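I met Ostap Stasiv at the bakery he runs on the ground floor of the old Palamarchuk building, and he had me shaping rye loaves before I'd even found my notebook (mine looked like a flat tire). He's been baking in Julerstead for 14 years and he talks the way he kneads – fast, with his whole upper body.

"People think sourdough is hard," he told me. "It's slow. You feed it, you go to bed, you get up too early. My grandmother did it with nine kids in the house."

I asked how the first year went and he laughed so loud that a customer turned around. He opened in October with one secondhand oven, and on the first Saturday he sold 227 loaves and then had no flour left for Sunday. "I drove to Drargate in the dark and begged the mill to open up!"
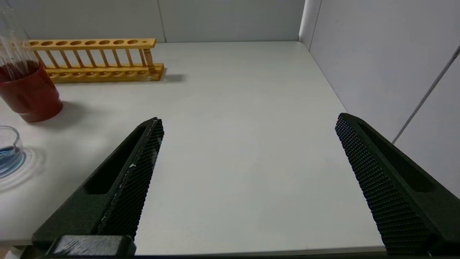 He still buys from that same mill, by the way, and he's fussy about it. The rye has to be coarse, and he won't let it sit longer than a month. The oven runs at 375 for the sweet buns and a good deal hotter for everything else.

So what would he tell someone starting out at home? "Buy a scale. Please. Cups are for coffee."

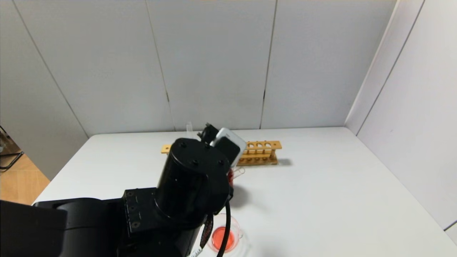 We got onto the subject of prices next, and he went a little quieter. Butter is what hurts him most. He held off on raising the buns all winter, then finally did it in spring and worried for a week. "One lady complained," he said. "She bought six the next morning."

I went home with a jar of his starter wrapped in a dish towel, and I've already forgotten to feed it once.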